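The arm at Rebane: what people keep asking me

Is it taking anyone's job?
No one has left over it. We're still 30 on the packing floor, same as before Andamel put the arm in. What changed is who does what – I used to sort by hand all morning, and now I teach the thing and step in when it stops.

What's the hardest bit for it?
Lids! Anything round and shiny, really. We practice at the test table with a tray and whatever odds and ends are lying around, and I can easily spend 40 minutes on one grip.

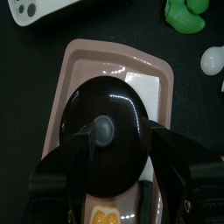
Lieselotte Wiegand wrote in to say her wrists stopped hurting once she came off the sorting line, but she misses having someone to talk to over there. I get that, and we've moved the break up to 10 so both lines can sit together.

Do I need to know programming?
Nope. I didn't. The training takes 3 shifts and you're paid for all of them – ask me for the sign-up sheet.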